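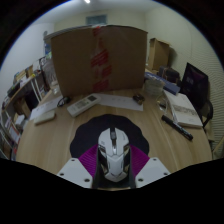
18 Jan 2019 – The choir list, and other winter jobs

I have been meaning to write for days, and every evening the tea goes cold and I fall asleep with a seed catalog on my chest. So tonight I'm sitting up properly, with the lamp on and the radio off, and I will get it all down before I forget how the week went.

We sang at Werbridge for the first time since October. I had forgotten how cold that hall gets in January! The heaters make a great deal of noise and then you go and stand next to one and it's like standing next to a polite stranger. I kept my coat on for the warm-up and my scarf on for everything else, and by the second half I had found my voice again somewhere under all the wool. The altos were strong. The tenors were two, and one of them had a cough, bless him, but they sang out like a dozen and I told them so at the break.

The big news is that we are doing the Tierney songs after all. I was so sure we'd drop them, what with the bad time we had in the fall getting that middle one to stay in tune (we slid down nearly a half step every time, like a sofa going down a ramp). But we took it slowly, just humming, and then on one vowel, and only then with the words, and it held. I got a lump in my throat at the part about the ferry. My mother used to hum something very close to it while she ironed, and I've never been able to find out what it was. I may ask my aunt when I call her, though she'll tell me about her knee first and I will have to be patient.

After that I had the job of the music. We own thirty-seven copies of the green book, or we did. I had them spread out on the floor at home on Tuesday night's leftovers of wrapping paper so they wouldn't pick up dog hair, and I went through every one with an eraser, taking out other people's breath marks. Some of them go back years. One person had drawn a very good heron in the margin of the carol, and I left it there. Thirty of them are fit to hand out. The other seven have lost their backs or their middles, and I've put them in a bag to see what can be done with tape and a free afternoon.

I typed up the part list too, who sings what and who needs large print, and it took me most of an afternoon because I will stop and think about each person as I come to her name. I suppose that's no way to do a list. I had lunch very late, standing up, the last of the lentil soup with too much pepper in it.

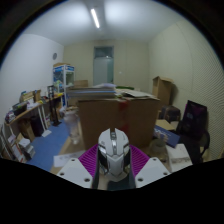
Kamala Joseph thinks we should learn the whole of the Tierney set by heart and leave the books at home. She told me over the phone that people sing to their shoes when they have paper in their hands, and that six weeks is plenty of time if we all do a little every day while we wash the dishes. I said six weeks was plenty for her. She laughed for a long while and then said she'd sing me the alto line right there if I wanted it, and she did, all of the first song, and I stood in the hallway with my eyes shut and enjoyed every note.

She may be right, too. I tried the first verse tonight while I dried the pans and got as far as the lanterns before I went wrong. Then I tried it again going up the stairs and got further. I'd like to hear what the basses say before we settle it, as they have the dull part and dull parts are the hardest to remember.

What else? It froze again, and the birdbath is solid. I poured a kettle of warm water over it at breakfast and had a blackbird waiting before I'd gotten back to the door. The hyacinths in the blue bowl are showing color at last, pink, when I could have sworn I bought white. The dog has been good. My sister wants to come for a weekend and I have said yes, which means clearing the back bedroom, which means finding somewhere for the wool.

I must remember to buy tape for the green books, the wide sort, and cough drops for the tenor. And I want to write to the Skorden singers to thank them for the loan of the folders – they have been so kind, and I've had them far too long. I'll do it in the morning with my coffee, before the dog wants her walk.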